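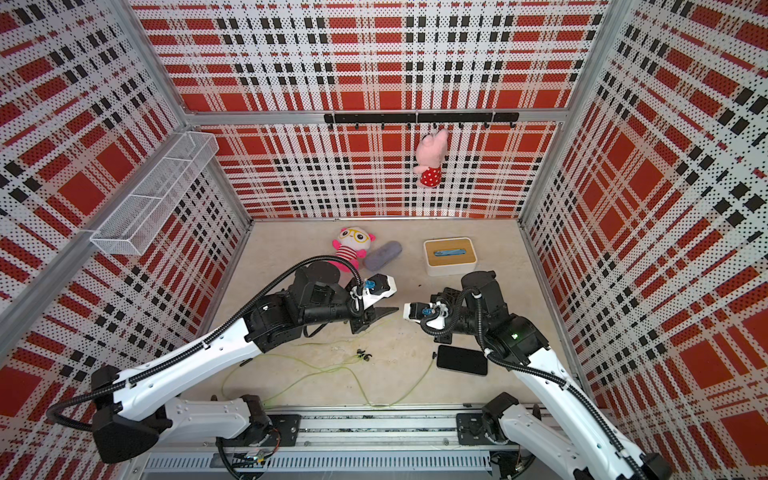

Dernière modification de cette page : septembre

Comparatif de pinces, suite. Les deux bras sont montés côte à côte sur le rail, les pinces face à face, et la cellule garde ses panneaux perforés à motif tartan. Le motif complique la segmentation du fond, ce qui m'arrange pour ce test : une pince correcte sur fond blanc ne m'apprend pas grand-chose.

J'ai comparé les doigts Iltano, noirs et anguleux, à un jeu Sernis à bouts souples. Même contrôleur, même consigne de force, 16 prises par objet et par jeu de doigts. Objets retenus : la peluche grise, la boîte à mouchoirs à couvercle clair, le smartphone noir.

Peluche : aucune différence mesurable. Boîte : les Iltano tiennent mieux les arêtes, 3 échecs contre 8 pour les Sernis, presque tous par rotation autour de l'axe de serrage. Smartphone à plat : mauvais résultat dans les deux cas. Les doigts rigides glissent sous la tranche si l'approche est très basse, les souples s'écrasent contre le sol avant d'avoir saisi quoi que ce soit.

Côté câblage, la gaine annelée qui suit chaque bras limite la rotation du poignet plus que la butée logicielle. J'ai réduit la plage dans la configuration et refait l'étalonnage main-œil des deux caméras. Le journal complet compte 843 lignes, je le mettrai en ligne une fois les doublons retirés.

Reste à tester : les doigts Van der Linden, dès que j'aurai imprimé la bride d'adaptation.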